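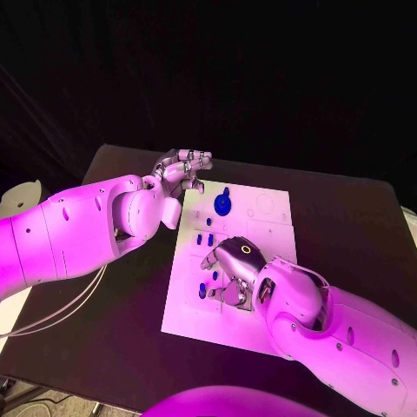
Both hands at the peg board, right one palm-down, yellow ring lit.

Oct 10, 2020

Great session on the two-arm bench rules! Hye-jin and I finally got the draft down to something a person will read before they start, and I'm really pleased with it.

What we agreed:

One hand touches the board at a time. The other hovers and waits, fingers curled, clear of the knob.

Speed cap 200 mm/s anywhere over the board – no exceptions for "just a quick test."

Check the ring on the back of the hand before anyone leans in. If you can't see it, stop the arm first.

2 people for any new motion, one of them on the stop button and doing nothing else.

Hold still for 30 seconds after a fault, then read the log, then reset. I skipped the log in July and lost a whole afternoon, so this one is mine.

Sotiris wants cables in the rules too (looped low, never across the reach of an arm). Yes! Adding it tonight.

Still open: do the Drilholm people use the same stop wording as us? Hye-jin will ask. Also need to settle who signs off changes to the cap – Maeng has a nice short form for that, want to borrow it.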